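Pranen 两指电动夹爪 试用记录与选购说明

适用:桌面级协作臂、教学实验台、小批量分拣
随箱:夹爪本体、指垫两副、法兰转接板、线缆一根、内六角扳手
可选:Sameck 腕部相机支架、Stan 控制盒
更新:2019年8月27日

先说一句,这页不是照着厂家资料抄的,是我自己拧螺丝、自己接线、自己夹坏过几样东西之后写的(一个纸杯,两个鸡蛋,还有一只我挺喜欢的橡皮鸭子,唉)。我们 Nurkstead 小店一直卖机械臂配件,每上一款新夹爪,我都会先在自己台子上用一阵子,觉得行才挂出来。觉得一般的也会挂,但我会把毛病写在页面里,你看完再决定买不买。

这次比的是三样:Pranen 的两指夹爪,Sameck 的三指夹爪,还有我手头一直在用的一只老款气动夹爪。控制这边用的是 Stan 控制盒,两只电动的都接它,气动那只单独走电磁阀。相机也换过两种装法,后面会讲。

一、拿到手的感觉

Pranen 这只比我想的要沉一点,装在小臂末端,快速摆动的时候能看出来臂在“找平衡”,加速度得往下调。我最后调到默认值的一半多一点,动作就顺了。外壳缝隙处理得还可以,螺丝全是内六角,不用换工具,这点我很喜欢!Sameck 那只用了两种螺丝头,我每次拆指尖都要在抽屉里翻半天。

线缆是侧出的。侧出的好处是腕部转起来不容易绞,坏处是如果你的相机支架也在那一侧,两根线会打架。我第一次装就装反了,线被夹在支架和壳体中间,蹭掉一小块皮,后来用扎带重新走了一遍才好。建议先把相机位置定下来,再决定夹爪朝哪边装。

二、夹什么

硬的东西没什么好讲的,木块、塑料瓶、小铁盒,三只都能夹,区别只在快慢。气动那只最快,啪一下就合上了,听着很爽,可是力道基本就是“有”和“没有”两档,调气压也调不细。所以我这次主要拿软东西来试:海绵、毛巾、袋装纸巾、毛绒玩具。店里来问得最多的也是这类,好多人买回去是要做家用物品整理的,一上来就夹衣服、夹娃娃,然后跑来问我为什么老是滑。

毛绒的难点在于表面那层毛。指垫碰到毛的时候,控制盒读到的力几乎没变化,再往里压一点才碰到里面的芯,这时候力一下子就上来了。如果你的程序写的是“读到力就停”,阈值设得低,会停在毛外面,一提就掉;设得高,又会把东西压扁。我的做法是分两段,先快速合到一个预设开度,再用低速慢慢收,收到电流稳定为止。

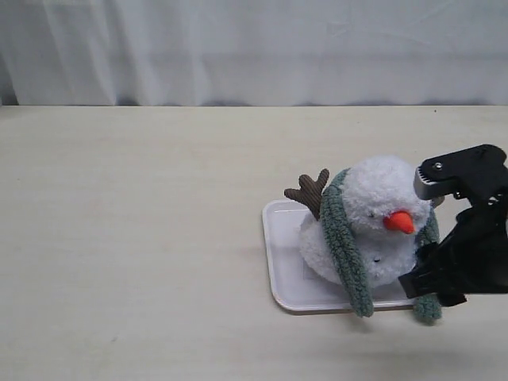
另外,头部和身体要分开考虑。像雪人这种两个圆球叠起来的形状,夹头最省事,可是提起来以后下面会晃,放的时候容易歪;夹身体稳当,开度又要大不少。围巾这种垂下来的部分也得留神,手指从侧面进去的时候可能把它一起卷进来。卷进去倒不影响抓取,麻烦的是松开以后它会挂在指尖上,整个玩具跟着走一小段。我后来在松开之后加了一个很短的停顿,再往外退,情况好了很多。

托盘也是个变量。浅托盘边沿低,夹爪可以斜着进;换成深一点的盒子,下面那根手指就会先碰到盒沿。碰到了别急着怪夹爪,先看看进入角度。我一般会让手指比盒沿高出一点,平着进到位以后再往下落。

三、指垫怎么选

随箱的两副指垫,一副是平的,一副带齿。带齿的夹布料和毛线类更牢,但夹光滑的塑料反而不如平的,接触面积小嘛。我试的时候换来换去,最后平时都装带齿的,碰到要夹瓶子再换。换一次要拧两颗螺丝,别拧太狠,里面的螺纹没有钢套,我有一只样机就是这样拧花的,只能拿来当摆件了。

要是你打算自己打印指尖,可以,安装孔位图跟我说一声就发给你。材料建议选软一点的,硬料打出来的指尖夹毛绒会在表面打滑。我自己打过一副,外面贴了一层薄硅胶皮,效果比原装平垫好一些,就是看着有点寒碜。

四、跟 Sameck 三指的比较

好多人纠结两指还是三指,我把连续试的结果放上来,都是我自己数的,条件也不算严格,你当参考就好。

同一批软物件,每只夹爪各抓300次。Pranen 失手的次数比 Sameck 多一点,主要都出在球形的东西上,三指包住球确实有优势,这个没法硬夸。可是到了扁的、长的、带挂件的东西,三指的第三根手指就开始碍事,经常先把物件推开了再合拢。气动那只我中途就撤下来了,夹软物变形太明显,我看着心疼。

速度上,Sameck 合拢一次要比 Pranen 慢,单看一次不觉得,跑一下午就差出一截。声音嘛,Pranen 合到底的时候有一声轻轻的“嗒”,Sameck 是持续的嗡嗡声,我个人更受不了后面这种。

保养方面两只都简单。毛绒夹多了,关节缝里会积一层细毛,用软刷子扫一扫就行,千万别用气枪对着吹,会把毛吹进更里面去。我那只 Pranen 从一月用到现在,拆开清过一回,里面还算干净。

五、相机装哪儿

腕部相机和固定相机我都试了。装在手腕上,离物体近,毛绒的轮廓看得清楚,但手指合拢的时候会挡掉一大块,到了最关键的那一下反而什么都看不见。固定在台子一侧,能看到手指和物体的相对位置,缺点是臂一转过来就可能把东西挡住。预算够的话两个都装。只装一个的话,我会选侧面那个,调参数的时候省心太多了。

背景最好弄得素一点,浅色台面配浅色帘子就不错,找夹爪的轮廓很容易。不过要注意,白色的物体放在白色的托盘里,再配白背景,有些识别程序会犯迷糊,得靠颜色鲜艳的小零件来定位,比如鼻子、围巾之类。你要是刚开始调识别,先拿颜色深一点的东西练手,别像我一样一上来就给自己加难度。

六、Stan 控制盒

控制盒不是必须买的,Pranen 夹爪也能直接接支持串口的机械臂控制柜。我推荐它是图个方便:开度、速度、电流上限三个旋钮都在面板上,不用开电脑就能调。我很多参数都是一边看着手指一边拧旋钮拧出来的,比在软件里改数字、保存、再运行快多了。

吐槽两点。一是盒子的电源线太短,放在台面下面就够不着插座,得自备延长线。二是断电之后会忘掉上一次的开度,重新上电要回一次零,这时候手指会全部张开再合上,旁边千万别放东西,也别把手伸过去!

七、规格和价格

最大开度:136毫米(装原装平指垫时)
可存动作组:最多108组(需搭配控制盒)
接口:串口,另留一路数字输入输出
安装:标准法兰,随箱转接板适配多数桌面臂
夹爪单只:557欧元
控制盒、相机支架:价格随批次有变动,下单前请留言确认

八、常被问到的几件事

能不能夹鸡蛋?能,把速度调到最低,用平垫,外面最好再贴一层软的。我碎的那两个都是因为我懒得调速度。

能不能用在潮湿的地方?别用。壳体没有做密封,溅到水就赶紧断电擦干。要在水槽边上用的话,去看防护等级高的那几款,价格也会上去。

左右手指能不能分开动?不能,两根是联动的,物件不在正中间的时候,会先被一侧的手指推着走一点。对准一些就好,或者把托盘底下垫一张防滑垫,别让它跟着跑。

旧机械臂能不能装?大部分可以,先量一下法兰的孔距,再把臂的型号发过来,我帮你对一下转接板。实在对不上的,我这里也能另外做一块,要等几天。

退换怎么算?没装过的随时退。装过的,只要螺纹没花、线没破,也能退,扣一点清洁费。指垫属于消耗品,拆了封就不退了。

下单的时候请在备注里写清楚要左出线还是右出线,没写的我默认发右出线。想先看看实物的,店里台子上一直装着一只,来之前留个言,我把台面收拾出来,你带上自己要夹的东西过来试就行。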